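Keep the Public Refrigerator Where It Is

By Eyerusalem Habte
27 Oct 2021

The town council of Drirkmont will vote in November on whether to remove the shared refrigerator from Rondonuwu Street. I came to this country as an adult and I learned English from newspapers, so I ask the reader to forgive me if I write too formally. I have lived on this street for many years, and I want to say why the council should leave it alone.

The complaint is about cleanliness. I do not laugh at this. In my first country my mother sold milk, and I know what happens to food that is kept badly. Last summer one bag of fish was forgotten on the bottom shelf, and the smell reached the bus stop. The people who complained were right to complain.
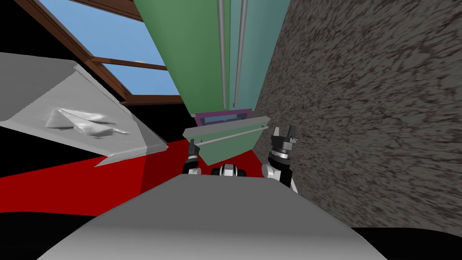

But one bag of fish is a question of who cleans, and this can be solved with a list of names and a bucket. The council has received a letter with 33 signatures against the refrigerator. I have read it two times. Most of the letter speaks about the kind of people who come in the evening. I think this is the true subject, and I would prefer that we discuss it openly.

Who comes in the evening? I come in the evening. I work at the Dronora laundry until late, and when I walk home I leave bread or take onions. My neighbor with two small boys comes also. She has a job and she pays rent. At the end of the month she has less than she needs.
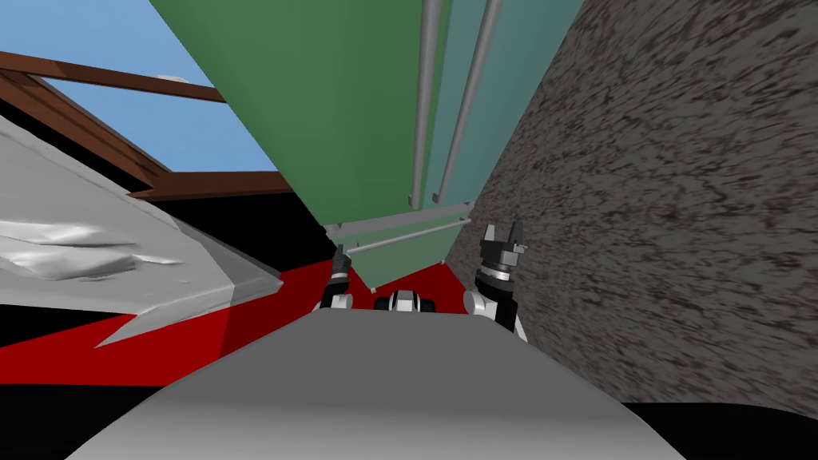
The council says that the electricity and repairs cost $3,163 in one year. This is real money and I respect those who must count it. The same council paid for new flower baskets on Mundasard Avenue, and I did not hear anyone ask what kind of people would look at the flowers.

There is also the proposal to move everything to the church hall, with opening hours and a form to sign. I am grateful to the church, but a form changes the thing completely. A person who is ashamed will not sign. I did not sign such forms myself when I was 50 and without work, and I ate rice for many weeks.

I ask the council to keep the refrigerator on the street for one more year, and to put my name on the cleaning list.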